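Planning the budget for the second station
28 October 2025

I write this post while the numbers are still fresh in my head. Our small workshop in Selgate takes old desktop computers apart for parts, and in January we want to order a second gripper station. The work is memory modules first, then power supplies.

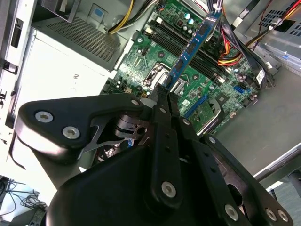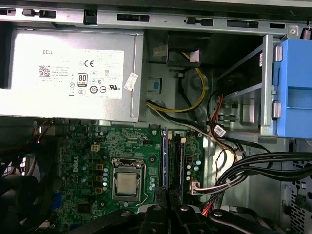

What should you put in the budget besides the arm? Finger sets, before all. The quote from Sheehan gave us one set, and I added four more at 42 dollars each. The mounting plate from Ultik is 502 dollars, and they need up to 17 days to deliver it. I also keep a line for training hours, which I forgot completely the first time, and my boss was not happy with me.

I did not decide yet about the service contract from Plulleck. It is cheaper in the first year only, so I asked them for a price for three years and I wait for the answer.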